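Niltano Drive Handling Set

Data card and house rules for recording
Last revised 2026-06-07

Summary

Niltano is a set of robot recordings made on opened desktop computers. An arm works around hard drives, drive carriers, trays and the sheet metal near them. The set was recorded at the Temska bench for use in training and checking policies that have to work inside a computer case without damaging it.

The set holds 3054 episodes taken on 169 computers. There are 2 camera views per episode, one at the wrist and one fixed above the bench. Each episode belongs to one of 3 task groups.

This card covers what is in the set, the rules operators had to follow, and the rules we ask users to follow. If you only want to load the data, skip to Files.

Task groups

approach — The gripper moves from the start pose to a position near the drive or its carrier and stops. No contact is allowed.

release — The gripper presses or squeezes the carrier and starts to move it.

transfer — The drive, with its carrier, is taken out of the case and put down on the mat, or picked up from the mat and put back.

An episode has one group only. If an operator went on from release to transfer without a pause, the recording was split at the point where the carrier cleared the tray. The split point is stored in the episode record as cut_frame.

Rules for the machine on the bench

These applied to every session. An episode recorded outside them was deleted, even if the motion was good.

1. The computer is unplugged from the wall before it reaches the bench. The cord does not come to the bench at all.
2. After unplugging, hold the power button in for a slow count of ten.
3. The power supply is never opened. It stays mounted, or it comes out whole by hand. The arm does not grip it, push on it or pull on its cables.
4. Drives are wiped or confirmed blank before recording. A drive that can't be read is left out of the pool.
5. Asset tags with a person's or department's name are removed or covered. Factory labels stay on.
6. Sheet-metal edges are checked by hand, with gloves, for burrs. Burrs are filed and the filings vacuumed up, not blown out.
7. Loose screws go in the dish. If the count on the sheet does not match the dish, stop and find the screw.

Rules for the arm

Speed inside the case is set to the low profile. The low profile starts at the case plane, which the operator teaches again each time a new computer is clamped down. Don't reuse a case plane from an earlier unit, even for the same model.

The force limit is on for all groups. In approach, any contact ends the episode. In release and transfer, a force stop is kept in the data and marked stop_force, so long as nothing was bent or cracked.

Hands stay outside the marked area while the arm is enabled. To move a cable or reseat a tray, disable the arm first and wait for the light. Pausing the program does not count as disabling it.

The operator at the controls and the person at the bench agree out loud before the arm is enabled. One person working alone may run approach episodes and nothing else.

Contact rules

Where the gripper may touch depends on the part. We sort surfaces into three classes, and each release or transfer episode carries a note of which classes were touched.

Open: plastic carrier bodies, clips and tabs, and the outer sides of a drive.

Limited: plastic tray panels and folded brackets. Light contact is fine, but do not use them as a lever. Ribbed or grooved metal belongs here too, and the arm should not drag along it.

Closed: connector edges, circuit boards, vent openings, the power supply and all cables.

In tight cases a closed part can be very near an open one. Go by the part and not by how much room there seems to be. In the wrist view below, the blue ends of the carrier are open, the gray panel is limited, and the black connector edge between the blue ends is closed. The power supply to the right and the board under it are closed as well. 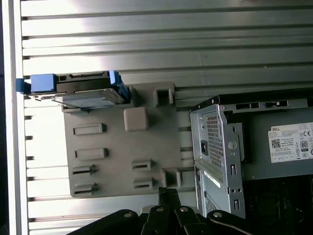

Labeling rules

Success is judged from the fixed view first. Use the wrist view only when the gripper hides the drive in the other one. Do not guess. If neither view settles it, the label is unclear, and unclear episodes stay out of the test split.

Labelers use the part names in parts.txt. "Carrier" is the plastic piece fixed to the drive. "Tray" is whatever the carrier sits in or on. Early episodes mixed these up and were relabeled in July, but a few notes in the free-text field still have the old wording.

Splits

Splits are made by computer, never by episode. No unit appears in both train and test. If you make your own split, please keep to this and say so when you report results.

Files

episodes/ — one folder per episode, with both views and the joint log
parts.txt — part names and contact classes
sessions.csv — operator code, case plane, force settings
splits/ — lists of unit codes

The Dafis loader reads all of it. Plustura exports leave out the force channel, so don't use them for work on contact.

Known limits

All units are desktops. There are no laptops or rack servers. Bench lighting was not held constant, and bare metal can come out very bright in the wrist view. Fan noise and sound in general were not recorded.

Reporting a problem

Open an issue with the episode code and the frame number. If a label or a screen shows something private, mark the issue as privacy and do not paste the frame into it. We pull the episode first and look at it afterward.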